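Search this site Enter keywords Go

Soft Fruit, Hard Choices: Comparing Two Hand-Held Grippers at Andlow

Last updated: 25/06/2023

Print this page | E-mail this page

The woman who runs gripper trials at Andlow has a way of answering a question by first going to fetch something. I had asked her, before I even had my coat off, how you decide that one gripper is better than another, and she was away down the room and back again with two of them, one in each hand, before I'd found a chair. "Hold them," she said. "Go on, hold them for a bit, and then ask me again."

So I held them. The first was the one the team calls the Naylor, after the street where they rented their first workshop, and the second was the Timow, a newer design that came over from their partners in Sundthorpe last October. Both are the hand-held kind, worked by a person, with a camera that looks out past the fingers. The Naylor felt heavier toward the back. The Timow wanted to tip forward, and I said so, and she looked very pleased with me.

"That's the first thing everybody's wrist notices," she said. "We had pages of numbers on finger force and camera delay, and then people would do a long session and come back and say, well, my arm hurts. So now we write that down too - it has its own column!"

The comparison has been going on for 18 weeks. Each tool gets the same jobs: folding a cloth, moving a cup, picking up fruit and setting it in a dish. Each person works for 30 minutes and then hands the tool over, and the two designs are swapped so that the same one isn't always used by tired hands. They have logged 600 attempts on fruit alone, and she told me, a little wearily, that most of what she knows about grippers she has learned from strawberries.

"A block of wood will forgive you anything," she said. "You can grab it badly, you can grab it twice, it's still a block of wood. A strawberry keeps a record. You turn it over afterward and there's the mark, and you know exactly how hard you squeezed and on which side." 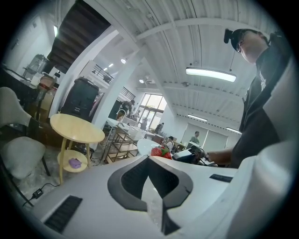 She is fond of the Naylor and doesn't hide it, but she was careful to be fair. The Timow closes more smoothly, she said, and people who have never used either one get comfortable with it in about 10 minutes, where the Naylor takes most of a morning. Its trouble is in the trigger, which has a soft spot halfway through its travel. You think you've stopped closing and you haven't quite. With a cup that makes no difference at all, and with ripe fruit it makes all the difference in the world.

I asked about the cameras, and that set her off on what I think is her favorite subject. The team tried a narrower lens early on and gave it up within days. "It was a lovely sharp picture of nearly nothing," she said. "You'd see the fingertips and the berry, and you'd have no idea where the dish had gone. With the wide lens everything bends, and the furniture looks very peculiar, but you keep your bearings. I'll take a bent chair over a missing one."

Glare is the part she'd still like to solve. The room gets strong daylight, which is wonderful to work in and hard on a camera exposure, and she has been trying different settings with both tools at different hours. Her notes on this were long, and she read me quite a lot of them, and I enjoyed it more than I expected to.

Had she picked a winner, then? She laughed and took the two tools back from me, and weighed them in her hands again as if one of them might have changed since lunch.

"If you made me ship one tomorrow, the Naylor, with the Timow's grip pads on it," she said. "But Sundthorpe is sending us a new trigger, and I've promised them I'll start the fruit over from the beginning when it gets here. So ask me after that. And come in older shoes, would you? We do get juice on the floor."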